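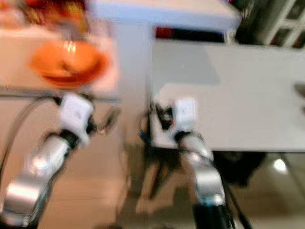

**What's the best way to stop a kitchen bench turning into a dumping ground?**

Give every meal its own set of dishes and keep that set together, then clear it as a set when you've finished. One bowl, one saucer, one fork, one mug. If a second bowl wants to come out, the first one gets washed.

I picked this up after we moved into the Lavoie Street flat, where the kitchen is about as generous as a broom cupboard and the dishes used to breed overnight. I'm not a naturally tidy person (ask anyone I've ever lived with) so anything that works for me should work for you!

**Park the fork in the bowl**

When you carry things from one table to another, put the cutlery inside the bowl with the handle sticking out over the rim. It leaves your other hand free for the mug, and you don't end up crawling under the table after a fork. I do the same when I'm setting out for lunch. Bowl on its saucer, fork in the bowl, noodles next to it, and the kettle can go on.

A saucer under a noodle bowl sounds a bit fancy for a packet lunch, I know. But it catches the drips, you can pick the whole lot up without burning your fingers, and it's one small thing to rinse instead of a sticky ring on the bench. 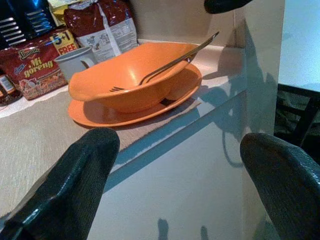

*Noodle lunch, ready to go: orange bowl and saucer, fork, mug and a packet of mi goreng.*

**Stand your packets up**

Noodle packets lying flat in a pile always slide, and the ones at the bottom get forgotten until they're well past it. Lean them upright against something at the back of the bench, with the front facing you. Bigger bags can go behind, folded over at the top and propped against the wall. I bought a Skurkent packet rack in July and sent it back within a fortnight, as it took up more room than the noodles did. An old loaf tin does the same job for nothing.

If you pour your noodle water into the bowl on the bench, pour in 300 ml first and see how you go. Too much water is how most of my spills start, and then you're mopping under everything you've just lined up so nicely.

**Have a second table for dirties**

My friend Mervin Després put me onto this one. Use one surface for food and a separate one for used dishes, even if the second is only a wobbly folding table. Once the dirties have their own spot, the food side practically looks after itself, and you can see at a glance how much washing up you're in for (or pretend you can't, I won't tell).

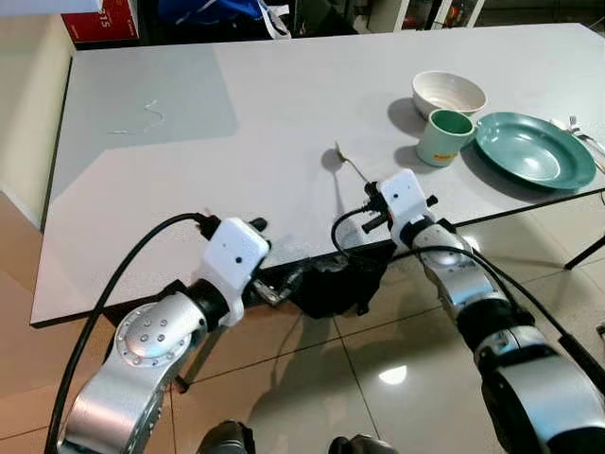
Group them by kind while you're at it. Bowls go to the back, mugs in front, cutlery off to the side where you can grab it first, because forks do far better with a soak. I use a tall jar with warm water and a squirt of detergent, handles up. Ten minutes usually shifts dried noodle, and egg takes a bit longer.

A few odds and ends while I've got the kettle on:

- Mugs with a label still stuck on the front: rub in a little cooking oil, leave it while you do the rest, then peel.
- Tea stains inside a pale mug come off with a damp cloth and bicarb.
- Don't scour coloured cutlery. A soft cloth only, or the finish goes patchy.
- Wipe the table after the dishes have gone, never around them. I did it the lazy way for years and wondered why there were crumbs in everything.

Next job on my list is the drawer under the sink, which I've been avoiding since before Christmas. If you've got a good trick for runaway jar lids, pop it in the comments and I'll give it a whirl.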